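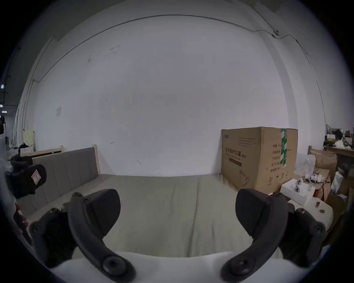 Figure 1. View from the hand-held gripper, with both fingers open toward the room.

Search this site Go
Student Projects > Robotics > Learning from Demonstration
Posted in August by the Plerkex project group, Ullville

Our question was simple: does a policy learn better from many short demonstrations, or from fewer long ones? We collected 1,015 demonstrations with the hand-held gripper and divided them into two sets with equal total time. Both sets were used to train the same network, which we call Rernolo.

Each trained policy was tested in 48 trials. The policy from short demonstrations completed 29 of them, and the other one completed 10. Most failures happened at the grasp — the fingers closed too early and pushed the object away.

We did not test in a second room, so the result may depend on the background. The next step is to repeat the trials in the Lazaridis lab with the same objects.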